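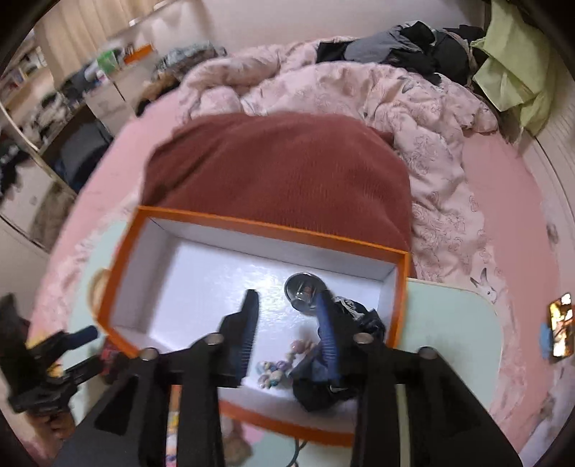

My sister reckons beads should live in jars with lids, full stop, and that anyone who keeps them loose in a box deserves to be finding them in the carpet until Christmas. She's said it more than once. She said it again when I told her I was doing a page on my craft stuff, so I may as well put it up first and get it over with!

Home Gallery Swaps Patterns Contact

Search this site Enter keywords Go

The little box gallery

Welcome back, or welcome if you've come over from the swap board. I've been promising a new gallery since March and then the year got away from me (as it does). So it's the bedroom sort-out this time, small boxes and small bits, and me getting distracted every five minutes by something I'd forgotten I owned.

The orange-rimmed box at the top of the page is my favourite of the lot. White inside, which I'd recommend to anyone who works with small beads, as pale colours are easy enough to spot on white if the light's decent, but hopeless on a patterned tray. I've got pink, lavender, yellow and a bit of blue going in there, all pastels, and I'm thinking a bracelet or maybe a bag charm. The black cloth with the white printing needs a home of its own.

The mint table is a colour I'd happily paint the whole house, cartoon face and all. It sits near the bed so I can lean on the cushions while I sort, and the maroon ribbed one is the best for your back. It's knit, so don't go near it with an open clasp or you'll be there all night picking threads.

A few people asked what I string on. I was using Rindex cord for ages, then switched to Kaneko when the shop in Wakero stopped getting it in, and I like the Kaneko better for anything stretchy. It holds a knot. For bag charms I still go back to waxed thread and a dab of glue, and I leave it overnight even when I'm dying to try it on.

Bead counts, for those who want to copy the last bracelet: 57 small ones for my wrist, plus 2 spacers either side of the clasp. If you're making one for a kid you'll want fewer, so measure first and don't trust my numbers. I buy in bags of 200 and there's always a dud or two with no hole through it, very annoying when you're on the last inch.

The Sturkberg market is on again in December and I've put my name down for half a table. Bracelets will be 95 cents for the plain kiddie ones, and more for the fancy ones once I've worked out what the clasps cost me. Bring coins if you can, my change tin is pitiful.

Next gallery will be buttons, I think. I've got a whole biscuit tin of them under the bed and no idea what colours are down the bottom.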